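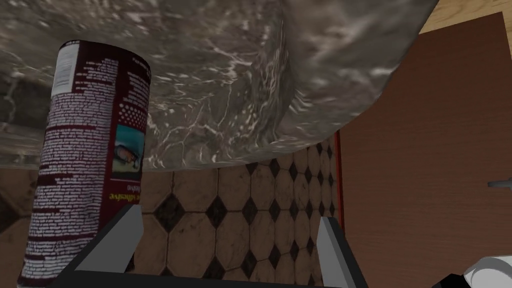
Wrist view, simulated room set: maroon can, marble-patterned object overhead, gripper open.

Dreris Wrist-View Clearance Set

Rendered wrist-camera frames and planner logs for reaching under and around large objects. Maintained by Hye-jin Ham and Bevan McAlister at Binier. Last revised February 9, 2021.

What this is

Dreris is the motion planning layer we use for tabletop and floor-level pick tasks. This repository holds the simulated episodes we test it against when the target sits close to something big. Most of our planning failures in October came from this situation. The arm would find a valid grasp on the target and then have no way to get the wrist in behind it without clipping whatever was hanging over the top.

Everything here is rendered. There are no real camera frames in the set and no real robot logs. If you want those, ask Kyung-tae Heo about the Iketdale recordings, which are kept separately and have a different licence.

Contents

The set has 223 episodes. Of these, 119 were planned with the current release of Dreris and the rest with the older sampling planner, kept for comparison. Each episode folder contains:

frames/ colour frames from the wrist camera, PNG
depth/ depth in metres, 16-bit, same numbering as frames/
joints.csv joint positions and gripper opening at each step
plan.json the planned path, with the cost terms broken out
scene.json object poses, mesh names and texture names
result.txt one word: reached, stopped or collided

There are 13 room layouts. Floors, cupboard fronts and object surfaces are textured independently of the meshes, so you will see finishes that don't match what an object would normally be made of. A model that leans on texture to work out the shape of a thing will do poorly here, and we wanted to be able to measure that.

Coordinate conventions

All poses are in the robot base frame, z up, metres and radians. Camera poses are given as camera-to-base. The older episodes stored quaternions as w, x, y, z. Woo-jin Ji converted them all to x, y, z, w, and the loader now assumes that order throughout. If you have a copy from before the conversion, throw it out and pull again.

Gripper opening is the distance between the inner faces of the fingers. It is not the motor position.

Running the clearance check

Install the Cha loader first, then from the root of the repository:

cha-load --set dreris-wrist --check
cha-replay episodes/ --planner dreris --report out/

The first command verifies the file counts and the depth scaling. The second replays each start state through the planner and writes one line per episode to out/summary.csv. A full replay takes around 13 minutes on our office workstation. Use --only followed by a folder name to run a single episode.

The column to look at is min_clear, the smallest distance between any arm link and any object other than the target along the path. Negative values mean penetration. Gripper fingers are left out of this figure by default, and you can put them back in with --fingers.

Known problems

The gripper shows up along the bottom of the wrist view. The mask in loader/masks/ covers the fingers and the base bar, but not the wrist hardware that comes into view in the lower corners. Segmentation models trained without a better mask tend to label those bits as obstacles. Bevan has a per-pixel mask half done.

Small print on labels is blurred or unreadable at this resolution. Don't use the set for text recognition.

Glossy surfaces are lit evenly, with much softer highlights than our real cameras record. Depth is exact on every surface, including the shiny ones, so any result that depends on depth will look better here than it does on the bench. The --noise flag adds a rough sensor model tuned by Chang-ho Wi. It handles flat surfaces reasonably well and curved rims badly.

Cupboard handles have collision shapes slightly larger than their visual meshes. A path that appears to miss a handle may still be scored as collided.

Reporting issues

Open an issue with the episode folder name, the loader version and the matching line from summary.csv. For planner bugs, attach plan.json as well. Changes to scene files go through Hye-jin, and please don't renumber frames in a pull request.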